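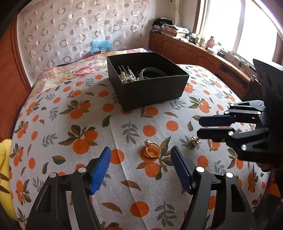

Ticket 157 – Accessory box, small items coming out damaged or missing
Opened by: Edith Salazar, Gukomville
Assigned to: Vidar Myklebust
Status: Closed
Product: Jendham open storage box, black, no divider

Reported problem: rings and small pieces placed in the box end up under the hair accessories and have to be dug out. Two rings had scratched bands when the ticket was opened in May. The pearl hair pins are kept in a corner of the box with their metal prongs pointing up, so anything small dropped in beside them lands against the prongs. The dark interior makes matters worse – a small piece on the bottom is hard to find without emptying the box.

Environment: box is kept on the bed during sorting and on a shelf otherwise. Inside measurement of the shelf is 46 cm, so a larger box will fit.

Log

Entry 1 (VM). Asked the user to take out all rings and brooches and leave only hair pieces. User confirmed.

Entry 2 (ES). Done. Pins still slide when the box is carried. One pin caught on the sleeve of a sweater.

Entry 3 (VM). Tie the pins with a soft band, prongs together, and lay the bundle flat if the length allows. If it does not, keep it upright in the corner and do not carry the box by that side.

Entry 4 (ES). Too long to lay flat by some 5 mm. Left upright. Band holds.

Entry 5 (VM). Pearl ring: store separately. Pearl is soft and marks easily against metal, and the row of small stones on the band can snag. Recommended the Vekeo ring tray, 8 slots, felt lined.

Entry 6 (ES). Tray ordered from the shop in Cáceres. Can the round metal ornament go in the same tray?

Entry 7 (VM). No. The ribbed edge will rub on the pearl. Use a small cloth pouch.

Entry 8 (ES). Tray received July 7, 2020. Slots are a little tight for the wider bands – the pearl ring fits. Ornament is in a pouch on the shelf.

Resolution: box now used for hair accessories only. Rings in tray, ornament in pouch. No new scratches reported after the change. The existing scratches were not treated under this ticket; user will ask a jeweler.

Open item: request for a light-colored liner passed to Jendham. No reply at time of closing.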